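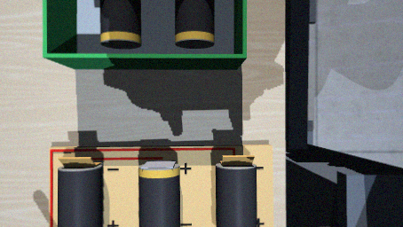 Batteries in an open green box, with a loaded holder on the table.

Dokivero and other "legal energy" capsules: your questions
Lenbridge Consumer Notes
Last updated 12 Nov 2020

What is Dokivero?
A capsule sold online as a "clean stimulant blend." The seller is a company called Flundbridge, which has a website, a contact form and no street address that we could find. A bottle holds 60 capsules. The label says each one contains 800 mg of a proprietary blend, then lists green tea extract, something called "cognitive botanical complex," caffeine and rice flour. No amounts are given for any of them.

So what does 800 mg tell me?
Very little. It's the weight of everything in the blend added together. You could have a capsule that is nearly all rice flour or one with a lot of caffeine in it, and the label would read the same either way. Manufacturers like proprietary blends and say it's to stop competitors from copying them. Maybe. A competitor with money can send a bottle to a lab. The customer at the kitchen table usually can't.

Isn't it illegal to leave out the amounts?
In the United States, generally no. A dietary supplement label can list a proprietary blend by total weight, with the ingredients in order from most to least by weight. That order is worth something. If caffeine comes third, there should be less of it than of the first two. Of course this assumes the label is right, and you are trusting the people who wrote "cognitive botanical complex" to get it right. We don't know what that complex is. We asked in February and got back a discount code.

The website says it's "lab tested." Does that count?
Ask what it was tested for. A test for heavy metals won't tell you how much caffeine is in there. A test for caffeine won't tell you whether there's another stimulant in there that isn't on the label. "Lab tested" with no document attached is a pair of words.

But they have a certificate from Benedetti.
They have a picture of one. The certificate on the product page names Benedetti as the lab and says the sample "conforms." It doesn't say to what. There's no lot number on it, so you can't match it to the bottle in your hand, and the sample is described only as "powder, tan." We are not saying it's a fake. We're saying that a certificate with no lot number would look the same whether it was for this batch, an older batch or a tub of something else.

A certificate worth reading has the product name, the lot number, the date the sample was received, the method used for each test, and an actual result in numbers next to the limit. It should also come with a way to contact the lab. Contact them using details you found yourself and not the ones printed on the certificate.

What does "98% pure" or "pharmaceutical grade" mean on a supplement?
Purity of a blend is a strange idea to begin with. Ninety-eight percent of what? You can talk about how pure a single ingredient is, and a supplier may well have paperwork for that, but once it's been mixed with three other things and put in a capsule the number no longer describes what you're swallowing. As for "pharmaceutical grade," it's often used in advertising without naming any standard. If they can't tell you which standard, skip over the phrase.

There are 643 five-star reviews. Can they all be wrong?
They don't have to be wrong. Caffeine works, and a person who takes a caffeine capsule in the morning will probably feel more awake. That doesn't say anything about the botanical complex. We'd also point out that the reviews are hosted on the seller's own site, where the seller decides what gets posted. We sent in a polite two-star review of our own and it never showed up. Could be a glitch.

Is it approved by the FDA?
No. Dietary supplements don't get FDA approval before they go on sale. The company is responsible for making sure the product is safe and properly labeled, and the agency can step in afterward if there's a problem. A seller who prints "FDA approved" on a supplement is telling you something useful about the seller. Flundbridge says "made in an FDA registered facility," and that isn't the same claim. Registering a facility is not a stamp of quality on what comes out of it.

It says "all natural." Doesn't that make it safer?
Plenty of natural things will make your heart race. Caffeine is natural.

Can I take it with coffee?
The bottle says to take 2 capsules "as desired." Without a caffeine figure you can't work out your total for the day, so we wouldn't. If you have a heart condition, high blood pressure, trouble with anxiety or sleep, are pregnant or nursing, or take any prescription medicine, talk to your doctor or pharmacist first and bring the bottle along. A pharmacist may tell you that there's not enough on the label to give you an answer. That is an answer.

I took some and feel bad. What now?
Stop taking it. For chest pain, trouble breathing, fainting, a seizure or a pounding heartbeat that won't settle, call 911. For anything less urgent in the US you can reach Poison Control at 1-800-222-1222, day or night. Keep the bottle and whatever's left in it. You can report a bad reaction through the FDA's Safety Reporting Portal, and your doctor can too.

Can I get my money back?
The site promises a full refund "on unopened product," so you can try it or return it – pick one. If you paid by card and the seller won't answer, call the card company. Check your statement for repeat charges as well. The "subscribe and save" box was already ticked when we ordered.

Does Lenbridge sell or recommend another brand?
No to both.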